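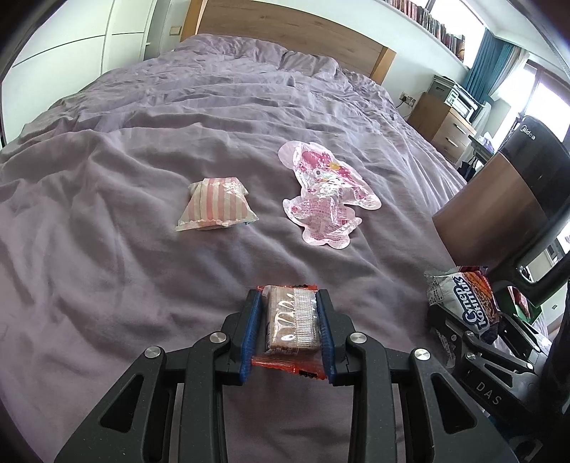
Chapter 6
Wrapped, Sealed and Carried Home: How Food Learned to Travel

Before you settle into this chapter, go and look in your kitchen, or in the bottom of whatever bag you carry to class. I would be very surprised if you didn't find at least one small thing to eat inside a wrapper: a wafer, a cracker, a bar, a couple of cookies in a sleeve. Put it next to you while you read (and if you eat it before the end of the first section, well, you won't be the first student of mine to do so). We are going to spend the next thirty pages or so on the wrapper, and on the long and rather winding road that brought it to you.

For most of human history, people who wanted to take food along with them had to choose food that could look after itself. Hard cheese has a rind. Nuts have shells. Twice-baked bread, which is where we get the word "biscuit," was dried until there was hardly any water left in it for mold to enjoy. Sailors complained about it bitterly and ate it anyway, soaking it in soup or beer or whatever was at hand. The keeping was done by the food itself, and the sack or barrel around it was mostly there to stop it from rolling away.

6.1 The barrel and the tin

When my grandmother was a girl, her town had a grocery called Hosseinzadeh, and she could describe the inside of it to me seventy years later as though she had walked out of it that morning. Crackers stood in an open barrel near the door. The grocer scooped them into a paper cone and weighed the cone on a brass scale, and by February, when the damp had got into everything, the crackers at the bottom bent before they broke. My grandmother liked them that way. I have never been able to agree with her.

The open barrel was cheap and sociable, but it had three enemies, and you will meet them again and again in this chapter. The first is moisture. A crisp cookie holds very little water, so it drinks from the air around it until it goes soft. The second is oxygen, which slowly turns fats sour and gives old nuts and stale chips that smell a bit like house paint. The third is plain bumping and knocking. A filled wafer is mostly air and thin baked sheets, and a ride in a wagon is hard on it.

Tins answered all three fairly well. A good tin with a close lid kept the damp out, kept the shape in, and was handsome enough to be used for buttons afterward. But tins were heavy and cost money, and a baker who sold to working families could hardly put 400 of them on a cart and expect to make a living.

6.2 Paper, wax and film

The next step was to make the wrapper light. Paper alone lets water vapor straight through, so bakers tried waxing it, folding it double, and lining cartons with it. Later came clear films, and then the layered wrappers we know now, in which one layer gives strength, another blocks air and moisture, and another melts a little under heat so that the ends can be pressed shut. If you look at the ends of your own snack you will probably find a row of fine ridges. That is the crimp, and we will give it most of Section 6.4, for it deserves a good deal more love than it gets.

In the case study that closes this chapter we follow a bakery, Lotard, in the years when it gave up cartons for sealed single packets. The owners began with a trial of 2,000 packets, and 715 of them leaked. You can imagine the mood in the office! The trouble was crumbs caught in the seal, and the cure was a small change in how far the wafers sat from the ends.

6.3 What this chapter asks of you

By the time you reach the review pages, you should be able to explain why a cracker softens while a slice of bread hardens in the same room, to name the job done by each layer of a wrapper, and to argue sensibly about waste, a subject on which reasonable people disagree and on which I have changed my own mind more than once.

You will also need a kitchen scale, a notebook, and six plain crackers for the activity that follows. Weigh the crackers now, before you read on, and write the figure down along with the time of day.

Related chapters
Chapter 3: Salt, Smoke and Sun
Chapter 5: Bread and the Town Oven
Chapter 7: The Pevau Canning Works
Chapter 9: Ice Before Electricity
Appendix B: Keeping a Kitchen Notebook

Reader comments

Golshifteh Tehrani
I teach this chapter every winter and the cracker activity works much better if half of the class keeps theirs near a kettle. Could the next edition say so?

vadidel_reader
My grandfather also preferred the soft ones from the bottom of the barrel. I thought he was the only one.

mkr100
Is the answer key for 6.4 posted anywhere? The link in the back of my copy goes to Chapter 5.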